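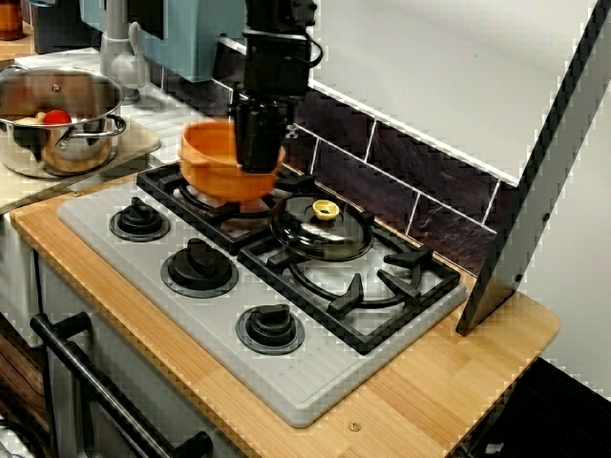 *Play stovetop, orange toy pot and yellow-knobbed lid.*

# Progress report: Zastel Players, touring production of "The Lodger Upstairs"

Prepared for: Jovholm Arts Fund, small touring grants
Prepared by: Sunita Begay, production manager
Date: 2018-08-05

## 1. Status

The production is on schedule for its November opening at the Lewis Playhouse. The script is locked. Casting is complete. Set construction is behind the plan submitted with the application and is covered in section 4. Spending is within budget in all lines except transport.

No change to the purpose of the grant is requested. One change to the payment schedule is requested in section 7.

## 2. Script and rights

The performance license was signed and the deposit paid. The license covers the opening run and the tour dates listed in the application. Any added date needs written consent from the rights holder, with three weeks' notice.

Two cuts were approved by the author's agent: the telephone exchange in act one and the second half of the landlord's speech in act two. The running time at the last full read was 2 hours 10 minutes including intermission. The Lewis Playhouse needs the building clear by 10:30 p.m., so a 7:30 start leaves enough time for the audience to exit and for the cast to get out of costume.

## 3. Casting and rehearsal

Auditions were held over two evenings. The principal roles are as follows:

| Role | Performer |
|---|---|
| Mrs. Garrity, the landlady | Dorothy Ackroyd |
| The lodger | Alfie Mellor |
| Miss Prewitt | Beryl Kershaw |

Malcolm Pickering directs. The smaller roles are doubled, as in the original budget, and no extra performer fees are expected.

Act one has been blocked through to the staircase scene. Act two has been read but not blocked. The cast will be off book for act one before act two blocking begins. The application placed both acts at the same stage by this point. The director chose to hold act two until the staircase is available in the rehearsal room, because most entrances in that act are made from the upper landing. Marking the landing with floor tape was tried for two rehearsals and dropped.

Understudy cover is in place for the lodger only. Cover for Mrs. Garrity is still open.

## 4. Set and technical

The set is a single interior with a raised landing, a working door and a staircase of nine treads. It must break down into sections that pass through a standard double door and fit in one truck.

- **Staircase.** Built by Jumard under a fixed-price contract. Delivery has moved back by two weeks. The first drawing showed a landing too narrow for two actors to pass, and the revised drawing has been approved. The contract price is unchanged.
- **Flats.** Framed and covered. Painting has not started.
- **Door unit.** Complete. The latch needs to be louder and will be replaced.
- **Lighting.** The plot is drafted for the Lewis Playhouse rig. A reduced version for the tour venues is in progress. Two of the venues have no front-of-house position and will need stands.
- **Sound.** All cues recorded except the rain in act two.

Fire treatment certificates for the drapes have been received and copied to the playhouse.

## 5. Venues and ticket sales

The Lewis Playhouse seats 322. The contract is signed for three performances. Tour venues have confirmed dates by email, and signed contracts are outstanding from two of them.

Tickets went on sale to the mailing list first and then to the public. Almost 80 have been sold for opening night. Sales for the other two performances are lower and have not yet been advertised outside the mailing list. Printed flyers are at proof stage. The proof had the wrong curtain time and was sent back.

The group rate offered to schools has drawn two inquiries and no bookings.

## 6. Budget

The overspend is in transport. The quote used in the application assumed a truck without a tail lift. The staircase sections are too heavy to load safely by hand, and the revised quote includes the lift. The difference is being met from the contingency line, which had not been used before this period.

Costumes are under budget. Most of act one was pulled from existing stock, and the remaining spend is for Miss Prewitt's traveling coat and shoes for the full cast.

## 7. Request

The second installment of the grant, $3000, is due on delivery of the set to the playhouse. We ask that it be released on delivery of the staircase to the rehearsal room instead. Jumard's final invoice falls due at that point. The total award would not change.

## 8. Work for the next period

1. Take delivery of the staircase and inspect it against the revised drawing.
2. Block act two.
3. Paint the flats and replace the door latch.
4. Obtain the outstanding venue contracts.
5. Appoint cover for Mrs. Garrity.
6. Approve the corrected flyer and begin distribution.
7. Finish the reduced lighting plot and send it to the tour venues.

The next report will include the signed venue contracts and a full sales statement by performance.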